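Home Guides Simulation Safety Contact

Setting limits for an arm in a simulated kitchen
By Ginette Morin, May

At Fositz we prepare all kitchen tasks in simulation before an arm is allowed to touch a real counter. Many new colleagues think that rules are for the real robot only, and in the simulator one can do what one wants. I do not agree. A habit learned in the simulator goes with you to the lab in Brumetstead, so please set the limits from the first day.

I assume you have the Dusto simulator installed and the kitchen file loaded. You need one arm, one gripper and one small object to place on a shelf.

Step 1. Write the task in one sentence

Put this sentence at the top of the task file. For example: "The arm places the cup on the shelf and returns to the start position." If you need two sentences, you have two tasks, and each gets its own file. Colin Tindall reviews the files on Saturday and he sends back everything longer.

Step 2. Draw the keep-out zones

Open the zone editor and make a box around each thing the arm must not touch. Start with fixed things: wall, cabinet, counter, underside of the shelf. Then do the appliances. Make the box bigger than the object by the same margin on all sides, and write the margin in the file.

A box that follows the shape too closely is a common mistake. An espresso machine has parts which stand out, like the steam wand, and a tight box on the body leaves them free to be hit. Check each appliance from the side and from above before you save.
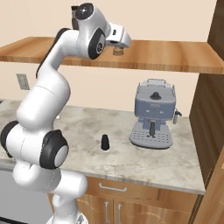
The shelf needs special care, as it is an obstacle and a target at the same time. Make one zone for the board and its front edge, and leave the top surface open only where the object will be placed. The elbow must also respect the zone. Wayne Nuttall once approved a path where the gripper was perfect and the elbow went through the board for 400 steps, and the program gave no warning, for collision checks were on only for the hand. Turn them on for all links.

Step 3. Limit speed and force

Use two speed levels. The travel level is for open space. The approach level begins when the gripper enters the margin of any zone, and it stays until the gripper has left again. Do not raise the approach level to save time — the same file will be used later for the real arm.

For gripper force, begin low and go up until the object is held during the whole path. Write down the value, also the values that failed.

Step 4. Run the batch

One good run proves very little. We ask for 2000 runs with small changes in the start position of the object, and 3000 if the task goes near glass. Save the random seed. We use 1389 for the first batch, so that everybody can compare.

A run counts as failed if any link enters a zone, even when the object arrives in the right place. Amber Ellwood keeps the list of failed runs in the Wibisono folder. Add yours the same day.

Step 5. Ask for the second signature

The person who made the file cannot sign it. Give your colleague the task sentence, the zone file, the limits and the batch result, and let him or her replay at least the worst run at slow speed. If something is changed after the signature — also a small thing like the height of the shelf — the signature is not valid anymore and you go back to Step 2.

Questions about the zone editor go to Cyril Dobson. Please attach the log.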